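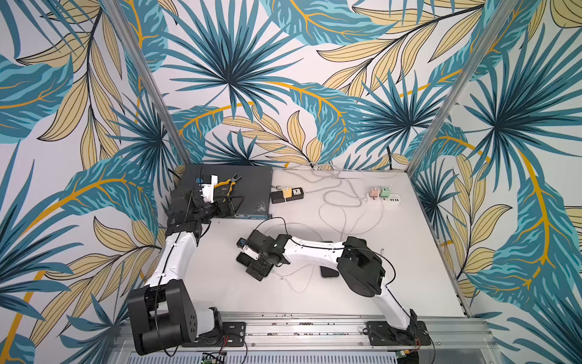
A place for every charger

Household advice from the Igwe desk, 16/07/2022

The charging corner is often the last part of a home to be put in order. Readers of our March survey, 135 in all, named cables as the item they most often mislaid. A white table against a bold leaf wallpaper shows how the matter may be approached - begin with the power strip, and let everything else follow from it.

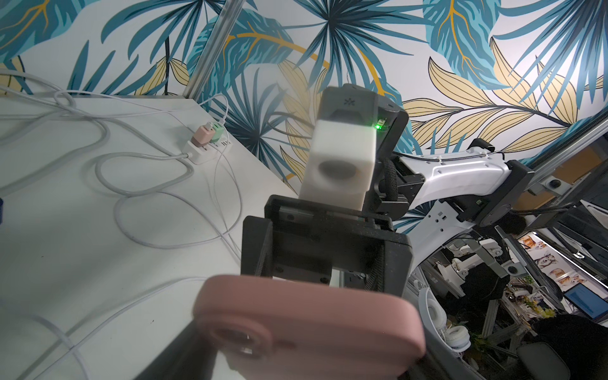 Start with the strip

Set the strip where its outlets and USB ports can be reached without moving furniture. Chargers in pastel colors are easily told apart.

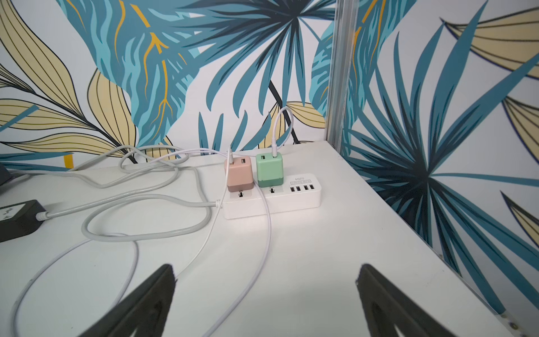

Cables should then be coiled one at a time and fastened with a soft tie. Households with more than five should store the spares in a shallow drawer - the Brevow tray, with 12 compartments, is adequate.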